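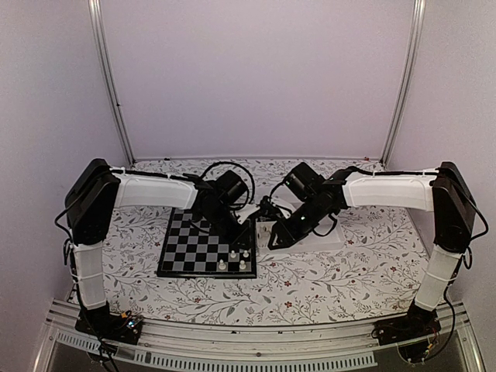

Chess afternoons are back at Darkdale library

After a long gap (far too long, if you ask the regulars) the chess table is up and running again, and what a pleasure it has been to hear pieces clicking about upstairs. We had 12 people through the door for the first session in June, from complete beginners to a couple of players who clearly know what they're doing with a rook, and we very nearly had to be chased out at closing time.

Miłosz Sobczak is running things again and he has kept it nice and loose. Turn up at 2 pm, find an opponent, play as many games as you fancy. There are clocks if you want them but most people haven't bothered so far. If you've never played before, ask for Bronisława Zalewska, who will sit down with you and go through how the pieces move, and who has a lovely way of starting people off with just pawns and kings. Two of our newest players were having proper games by the end of their first afternoon!

A word about setting up, as we had three boards the wrong way round last time and got halfway through a game on one of them before it was spotted. There should be a light square in the right-hand corner nearest each player. Queens go on their own colour, so the white queen starts on a light square and the black queen on a dark one. Captured pieces go beside the board on your own side of the table, and please pop everything back in the right box when you finish - we are still one black knight short in the Daleck set and would dearly love to see it again. Have a look down the back of your sofa if you took that one home over the winter.

The chess shelf has grown too. Mrs Kaczmarczyk has very kindly passed on her late husband's collection of chess books, everything from slim puzzle booklets to a great brick of an endgame manual. They can all be borrowed on your normal library card. I've had one of the puzzle books on my bedside table for a fortnight and I am hooked, even though I'm stuck on page 5 and suspect I'll be there until autumn.

Next up is a friendly ladder, which will run right through the summer. Put your name on the sheet by the upstairs desk, challenge anyone above you, and swap places if you win. Children are very welcome to join in, though under-eights do need a grown-up with them. Tea and squash as usual, and if anybody feels like baking, the ginger biscuits went down extremely well.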